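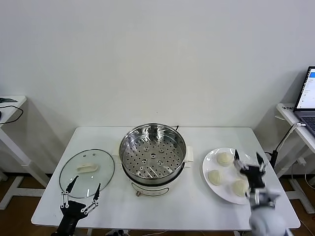
Minutes of the regular meeting of the Alvarado Street Tenants' Cooperative, held September 21, 2025, in the ground floor meeting room. The meeting was called to order at 6:32 p.m. by the presiding officer, Loredana Marchetti. Directors present were Ms. Marchetti, Rigoberto Tello, Nayeli Huanca and Eusebio Mosquera. Kevin Pacheco attended as recording secretary. A quorum was declared. Before the first item Ms. Marchetti reminded members that the proposed rules on kitchen circuits, taken up under item 4, would cover any countertop appliance that heats, and she named as an ordinary case an electric steamer pot of the kind used for steamed buns. Members were asked to hold questions on that subject until the item was reached.

1. Approval of prior minutes

The minutes of the previous regular meeting were approved with one correction. Under "Roof access," the words "south stair" were replaced by "north stair." Moved by Mr. Mosquera, seconded by Ms. Huanca. Carried without dissent.

2. Financial report

Mr. Tello presented the report. The operating account is in good order. Payments outstanding from members total $2,951, most of it owed on three units, and payment plans are in place for two of them. A letter will be sent to the third. The laundry room brought in $524 for the period, less than expected, as one dryer was out of service. Mr. Tello recommended that the dryer be repaired and kept for another year. A member asked whether the laundry income might be set aside for replacement machines. Mr. Tello answered that it could be, but that the Board would need to change the budget line, and he preferred to take up the matter with the new budget in February.

The report was accepted as presented.

3. Electrical survey of the building

Mr. Mosquera summarized the survey carried out by Rudel Electric. The firm opened the panels in 79 units. Five units could not be entered and will be scheduled again. The survey found the risers to be sound. The main concern is the kitchen branch circuits on the lower floors, where the wall outlets, the refrigerator and in some units the range hood all share one line. In 40 units the kitchen circuit was found to be loaded beyond what the firm considers good practice.

Rudel proposes one added circuit for each of these kitchens, run from the existing panel behind the baseboard. No plaster would be opened except at the outlet itself. Ms. Huanca asked how long each kitchen would be without power. Mr. Mosquera replied that the firm had stated one working day, with power restored by evening — he asked that this be put in the contract and not left to a verbal promise.

A second proposal was received from Ultberg Contracting. It calls for replacement of the unit panels as well as the added circuits, at a considerably higher price. Mr. Mosquera was of the opinion that the panels have useful life left. Mr. Tello agreed, but asked that Ultberg be invited to price the smaller scope so that the two offers can be compared on equal terms.

Motion by Mr. Tello to request a revised proposal from Ultberg and to postpone the award until the next regular meeting. Seconded by Ms. Huanca. Carried, three in favor, Mr. Mosquera opposed. Mr. Mosquera wished it noted that he supports the work and objects only to the delay.

4. Interim rules for kitchen circuits

Ms. Marchetti read the draft rules, which would remain in force until the added circuits are in place.

(a) No more than one heating appliance is to be run on the kitchen outlets at a time.

(b) Extension cords and power strips are not to be used for heating appliances.

(c) Members whose breaker trips more than twice in one week are to notify the office in writing.

(d) Portable space heaters are not to be used in kitchens.

Ms. Huanca proposed that the rules be issued as guidance for the first 30 days, with no penalty attached. The chair accepted this as a friendly amendment. The floor was then opened to members.

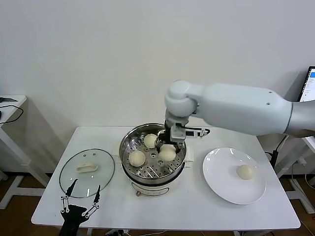

Several members spoke against rule (a), and one asked that the minutes record her view that the rule places the burden on households that cook at home every day, while the fault lies with wiring the cooperative has put off replacing. She stated that she would support rules (b), (c) and (d) as written. Another member asked how rule (a) would be enforced. Ms. Marchetti replied that there would be no inspection of kitchens and that the rule relies on the good sense of members.

Mr. Tello suggested that rule (a) apply only to the 40 units named in the survey. After discussion this was adopted as a second amendment. The office will notify those units by letter.

Motion by Ms. Huanca to adopt the interim rules as amended. Seconded by Mr. Tello. Carried unanimously.

5. Intercom and entry door

Mr. Pacheco reported that the Fistska intercom continues to drop calls to the upper floors. The service company has replaced the power supply once already. The office was directed to obtain a written statement of the cause before any further payment is made. The closer on the Alvarado Street door has been adjusted and the door now latches.

6. Other business

Bicycles without tags will be removed from the rear hall after proper notice. Requests for storage lockers are to be made on the new form — requests made on the old form will be honored in the order received.

Ms. Huanca asked that the agenda be posted in the lobby as well as sent by e-mail. So directed.

7. Adjournment

There being no further business, the meeting was adjourned at 8:14 p.m. on motion of Mr. Mosquera.

Respectfully submitted,
Kevin Pacheco, Recording Secretary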